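## Setting the watering timer

These steps apply to the Planda garden timer, Hudeck edition, with one or two outlets. Fit the batteries before you screw the timer to the faucet.

1. Turn the dial to SET. The display shows the last saved time.
2. Press + until the right hour appears, then press OK. Do the same for the minutes.
3. Choose an outlet and press OK.
4. Set the run length. New beds need 10 minutes – lawns usually need more.
5. Turn the dial to AUTO.

**Note:** If the display goes blank after step 2, take the batteries out, wait 4 minutes and start again.
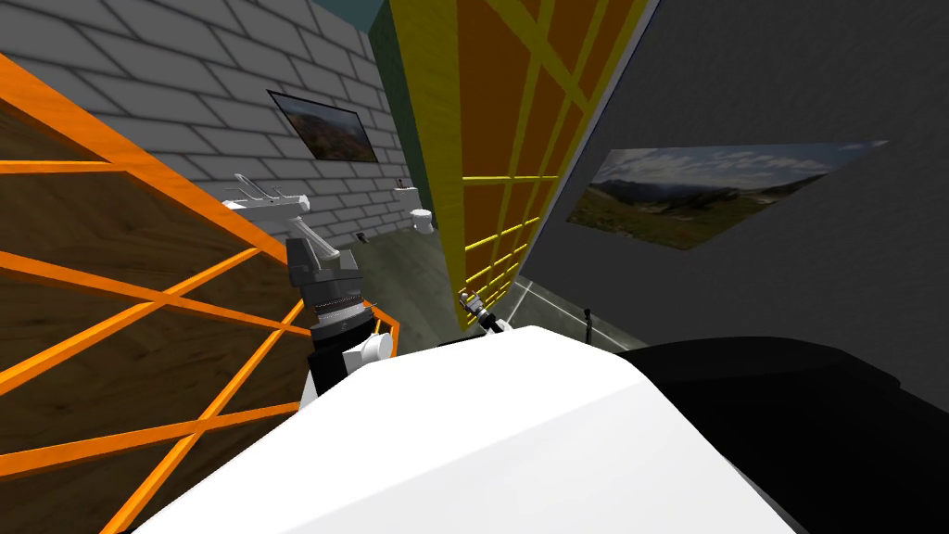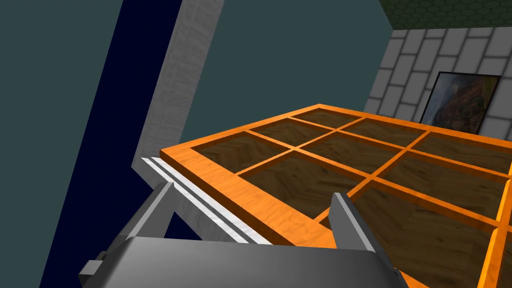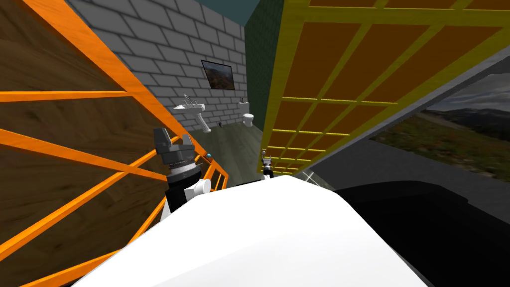
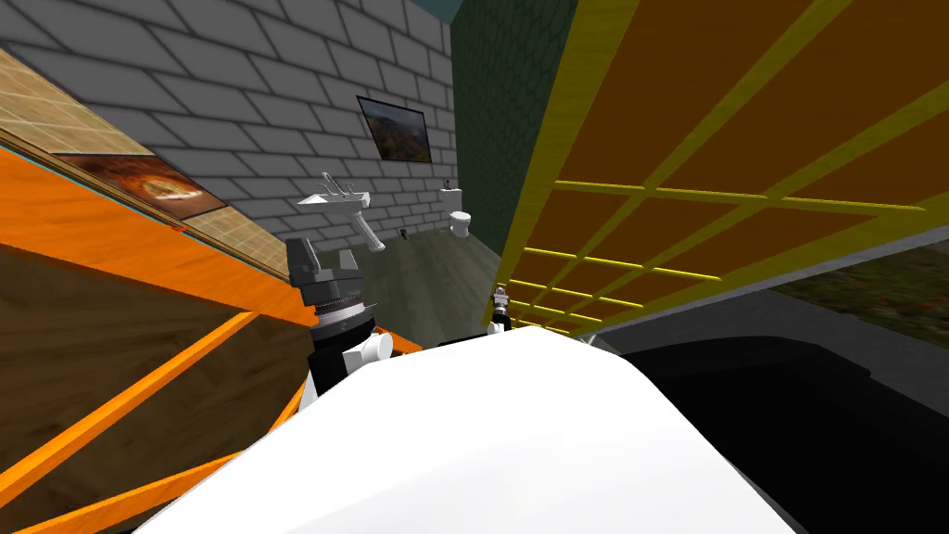
6. Open the faucet fully and check the hose joint for drips. Hand-tighten only.
7. To lock the keys, hold OK and – together. The unlock code is 3976 on all timers sold through the Hepburn and Hostamstead stores.

**Caution:** Do not leave the timer outside in freezing weather. Water left in the valve can split the housing, and the warranty does not cover this.

Rinse the inlet filter in May and again at the end of the season. A dirty filter cuts the flow to both outlets. Spare filters come in packs of 2.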